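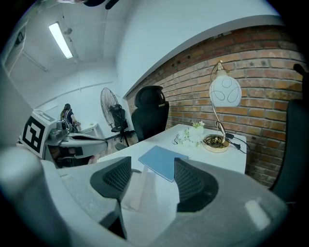 Gripper trials, week two

We finally got both pairs of hand-held grippers going at the same desk, and I have been grinning ever since! The question for June was a simple one: which finger pads do we want on the Stamis arm when it goes up? Rory Tosh put together a list of 16 small tasks, and we went through it with the ribbed lattice pads first and an older smooth set after that.

The lattice won me over fast. Sliding a notebook to the edge of a desk and pinching it there used to take me three or four goes with the smooth pads, and now I mostly get it on the first. Thin flat things are still a pain (a strip of card on a bare tabletop will make anyone humble), but Iona Shearer has a trick of tilting one finger under that I'm slowly learning.
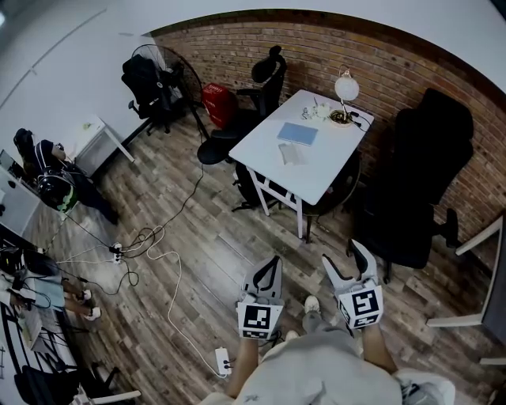 Olora Notes, no. 46, page 2

The square markers on the grippers are what let the tracking software follow each hand, and they did better than I dared hope. We logged 141 runs and Wiroj Bunnag only threw out a handful, mostly from me turning my wrist too far and hiding a marker from the camera. Standing over the table with elbows in seems to work best - your shoulders will tell you when you've drifted.

Still to do: the same list with a softer pad that Marcus Quintanilla is casting, and a proper go at the lamp switch. Vendula Ševčík has the task sheets if you'd like a turn. Bring comfortable shoes, and watch the cables on the floor.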